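卓上把持における遮蔽対応の視点選択手法を開発 固定視点と手首視点の統合により密集配置に対応

Keltden研究所とWernetti工科大学の共同研究グループは、日用の飲料容器が密集して置かれた卓上において、ロボットが把持対象を選び、接近経路を決定するための新たな手法「Brendex」を開発しました。固定された視点から得られる全体の配置情報と、手首に取り付けた小型カメラから得られる近接情報を、遮蔽の度合いに応じて重み付けし、統合するものです。本成果は、同研究所が5月に発行する技術報告に掲載されます。

■研究の背景

家庭や介護施設、オフィスの給湯室などで食器や飲料容器を扱うロボットには、形状も材質も異なる物体を区別しながら、隣り合う物体に触れずに手先を差し入れる能力が求められます。マグカップには取っ手があり、その向きによって把持できる方向が大きく制限されます。また、透明な樹脂製ボトルは背後の物体が透けて見えるため輪郭の抽出が難しく、白色の陶器は白い卓面や明るい壁面との境界が失われやすいことが知られています。

従来の手法の多くは、作業開始時に固定視点で取得した一枚の画像から把持位置を決定し、その後は手首側の画像を微調整にのみ用いていました。この方式では、前列の容器に隠れた後列の容器について、取っ手の有無や胴部の太さを推定に頼らざるを得ません。推定に誤りがあった場合には接近の途中で動作を中止し、初期姿勢に戻って計画をやり直す必要がありました。

共同研究グループは、こうした計画のやり直しが作業時間を増大させる主な要因であると考え、接近動作そのものを観測の機会として利用する方式の検討を進めてきました。

■評価環境

評価には、白い天板の作業台と淡色の壁面からなる環境を使用しました。背景に模様を設けず、白色の容器にとって不利な条件としています。容器はマグカップ、樹脂製のカップ、飲料用ボトルを組み合わせ、作業台の奥側にまとめて配置しました。手前側は手先の進入と退避のために空けています。

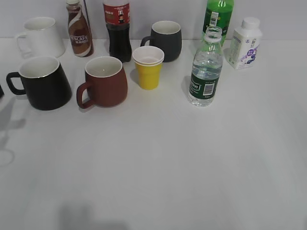

容器の選定にあたっては、市販の飲料ボトルと一般的な食器を用い、識別のための標識などは貼付しない方針としました。カップを重ねた状態も評価の対象に含めています。重ねられたカップは、固定視点からは縁が二重になった一つの物体のように観測されることがあり、把持した際に一方のみが持ち上がるか、双方が持ち上がるかを事前に判断することが困難です。本研究では、このような対象を「複合物体」として扱い、縁の段差が確認できた時点で候補を分岐させる処理を導入しました。

また、キャップのない開口したボトルについては、内容物がこぼれるおそれがあることから、把持後の傾斜角に上限を設けています。開口の有無の判定は固定視点の画像を優先し、判定の信頼度が基準を下回る場合に限って、手首側からの再観測を行います。

配置は試行ごとに変更し、合計500回の把持試行を実施しました。容器の並び順に加えて、取っ手の向きについても変更の対象としました。

■手法の概要

Brendexは、配置の推定、視点の選択、把持の実行という3段階で構成されます。

第一の段階では、固定視点の画像から各容器のおおよその位置と領域を求め、どの容器がどの容器を隠しているかを有向グラフとして表現します。このグラフには、隠されている面積の割合に加えて、隠された部分に取っ手が存在する可能性が記録されます。

第二の段階では、手首の進入経路の候補ごとに、経路上のどの地点で新たな情報が得られるかを予測します。経路の評価には、対象までの距離と、隠された領域が見えるようになる量の2つの指標を用います。最短の経路が常に選ばれるわけではなく、わずかに迂回することで後列の容器の胴部が観測できる場合には、迂回する経路が優先されます。

第三の段階では、選択した経路に沿って手先を動かしながら、手首側の画像によってグラフを逐次更新します。ここで問題となるのが、手先自身による遮蔽です。対象に近づくほど、グリッパの指や直近の容器の取っ手が視野の多くを占め、奥にある容器の下部が見えなくなります。

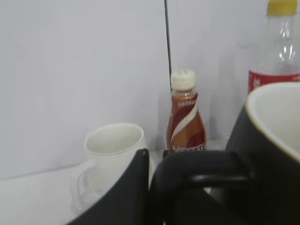
本手法では、グリッパの形状と開き幅が既知であることを利用し、指が占める領域を画像ごとに算出して推定の対象から除外します。そのうえで、直前までに観測された輪郭を現在の視点に投影し、見えなくなった部分を補います。手前の容器の取っ手については、輪の内側から背後が見える場合があるため、領域全体を一様な遮蔽物とはみなさず、開口部を分離して処理します。この処理により、取っ手越しに得られる部分的な輪郭も位置の補正に利用できるようになりました。

近接した容器の画像にはぼけが生じやすいことから、ラベルの文字に依存した識別は行いません。ラベルの配色、キャップの形状、首部から胴部にかけての太さの変化を特徴として用い、固定視点で得た候補と照合します。

■結果

評価の結果、固定視点のみで把持計画を立てる従来方式と比較して、接近途中の中止および計画のやり直しが減少しました。改善の傾向は、後列に置かれた容器と、取っ手が隣の容器の側を向いたマグカップにおいて特に明確でした。一方、周囲に十分な空間がある前列の容器では、従来方式との間に明確な差は認められていません。

失敗した試行を分析したところ、主な要因は2つに整理されました。一つは、白色の容器が壁面に接近して置かれた場合に、容器の上縁の位置を誤って推定する事例です。照明が強く当たる条件では容器の表面と壁面の明るさがほぼ等しくなり、固定視点、手首視点のいずれにおいても境界が不明瞭となりました。もう一つは、透明なボトルの輪郭を背後の物体の輪郭と取り違える事例です。いずれも視点の統合のみでは解決が難しく、奥行き情報の併用を含めた対応を検討しています。

複合物体の処理については、縁の段差が観測できた試行ではおおむね意図したとおりに候補が分岐しましたが、斜め上方からの観測が得られない配置では、単一の物体として扱われる例が残りました。

■今後の展開

共同研究グループは今後、機器メーカーのStüber社と連携し、同社の小型グリッパに本手法を実装して、配膳および下膳の補助作業における有効性を検証する予定です。検証では、容器の移動によって遮蔽の関係が変化する連続作業を対象とし、一つの容器を取り除いた後のグラフの更新方法についても評価を行います。

あわせて、評価に使用した配置条件と判定基準を整理し、研究目的での利用を希望する機関に提供する準備を進めています。提供の開始時期および申請方法は、Keltden研究所のウェブサイトで告知します。

■用語の説明

遮蔽:ある物体が別の物体の手前に位置することにより、後方の物体の一部または全部が観測できなくなること。

有向グラフ:要素間の関係を、向きを持つ線で表した構造。本研究では、隠す側の容器から隠される側の容器に向けて線を設定しています。

複合物体:本研究における呼称で、重ねられた容器など、外観上は一つに見える複数の物体を指します。

本件に関するお問い合わせ
Keltden研究所 広報室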